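From: Capucine Caron
To: Domestic and Workshop Automation list
Date: 09/04/2020
Subject: Re: Readiness of manipulators for table clearing and bench tidying

Dear colleagues,

I write on behalf of the evaluation group at Surkico in reply to Fouad Awwad's message, which I quote in part.

> On the matter of the spring review, our members at Jotlow have asked whether
> the list is prepared to state a position. Several of them run small packing
> shops and have been told by vendors that an arm can now clear a bench between
> jobs. Others have been told the same about kitchen tables. They would like to
> know whether either claim holds before they commit money for the coming year.
> I would also ask that any figures be given with the conditions under which
> they were obtained, as the March summary did not do this.
>
> Fouad Awwad

The request is reasonable, and the remark about the March summary is accepted. Kirsty Baxter has gone back over the records and I can now give the conditions.

The March summary covered 3,736 attempts at a single chore: pick up one item from a table and place it in a bin. Of these, 3,000 were run in simulation and the remainder on the arm at the Zúñiga workshop. The items were rigid, and no two of them touched at the start of an attempt. The table was bare apart from the items. Nothing had to be sorted, wiped or stacked.

Under those conditions the success rate in simulation was 95 percent. We do not give a single rate for the workshop attempts, as the gripper pads were changed partway through and the two sets should not be combined. Ebuka Ogunleye is preparing a separate note on them.

We then asked for something nearer to the chore as a shop would know it: items touching, some of them soft, and a cloth left on the table. Blair Baxter ran 373 attempts of this kind, all in simulation. The arm often closed on two items at once, or on the edge of the cloth. In a good number of cases a person would have had to step in before work could go on. The scoring for these runs is still being checked – two of our readers disagreed on what should count as a completed pick – and I would ask members not to quote a rate until that has been settled.

Our position is therefore as follows. A machine can move known, rigid, well-spaced objects from a flat surface at a rate that some shops will find useful. It cannot yet be left to clear a bench or a kitchen table on its own. Vendors who say otherwise should be asked what was on the table, how it was laid out, and who reset it between attempts.
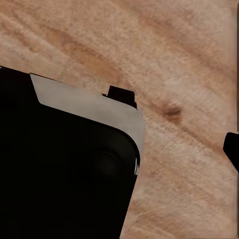 On the question of cost, we have no view to offer at present. The Merach group has suggested that members record the minutes a worker spends on clearing in an ordinary shift, so that any later comparison has something to rest on. We support this. A plain paper log is enough for the purpose.

Two matters remain open. The first is whether household and shop-floor chores should be reported together. I would prefer that they be kept apart – a bench is usually cleared of the same few things each day, and a kitchen table is not. The second is whether simulated attempts should be listed in the same table as attempts on a physical arm. Kirsty Baxter is opposed to this, and I agree with her.

Comments on either point may be sent to the list or to me directly. Fouad, please let me know whether your members need the item list as well, and in what form.

Yours sincerely,

Capucine Caron
Evaluation group, Surkico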